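Kitchen Counter Tips, Borrowed from a Robot Study
Posted 22 September 2025 in Around the House

I've been keeping this tips page for years, and most of what goes on it comes from my own sink and my own mistakes. This batch comes from the Hirnero project, where a group at Groltden has been teaching a simulated robot arm to pick things up from a messy kitchen counter. I read their write-up over two pots of coffee (it's long!) and kept stopping to look over at my own counter, a little ashamed.

They ran 2446 simulated grasps across 206 cluttered counters, with the clutter shuffled every time, so a bottle might share its marble with an apple, a fork, a spatula and any number of things that have no business in a kitchen.
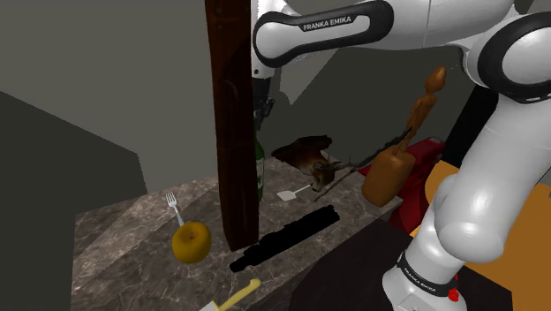

Tall things cause the most grief. When something tall stood within a hand's width of the target, the arm's success rate dropped sharply, and the fix they tried first was simply to plan the reach from the open side. I do the same with the olive oil now. Keep your paper towel stand, your pepper mill and anything else that towers at the back corner, and leave one clear side to whatever you grab most often.

Look from two places before you reach. The arm did better with 2 views of the counter than with one, the second taken from close to the gripper, and on the most crowded layouts that second view brought it up to 80 percent. For you and me it means leaning over for a peek before putting a hand in behind the canisters – especially if there's a knife out.

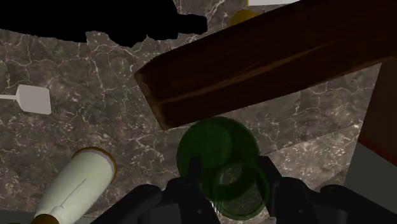 Lift straight up, then move sideways. The Udero planner, the one they liked best in the end, raises a bottle clear of its neighbors before it travels anywhere. I used to drag mine out at a slant and I have the chipped cruet to show for it.

Lay long-handled tools all the same way, too. Spatulas and forks pointing every which way take up far more room than you'd think, and a handle over the edge is just waiting for a sleeve.

Next time I'll get back to descaling kettles, as I promised in April.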